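Home | Arms | Grippers | Food Prep | Contact

Clenent 2 Food Prep Kit

We're very fond of this one at Diletti, and so are the kitchens that have borrowed it – it's a friendly way into robot food assembly, with the arm, two-finger gripper and cables all in one box.
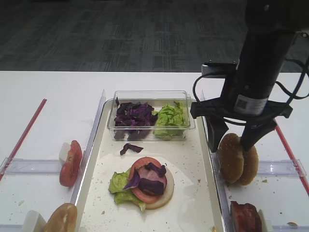 The gripper is what people ring us about most. It closes gently and goes on closing only as far as you tell it, so soft things are fair game. A bun top can be held upright on its edge, well clear of the tomato and cabbage waiting on the paper. Hire is £334 a week from our Jasterville shop.

We use cookies to improve your visit. Accept

Related items
Zamora Tray Set
Clear Divider Pack
Spare Finger Pads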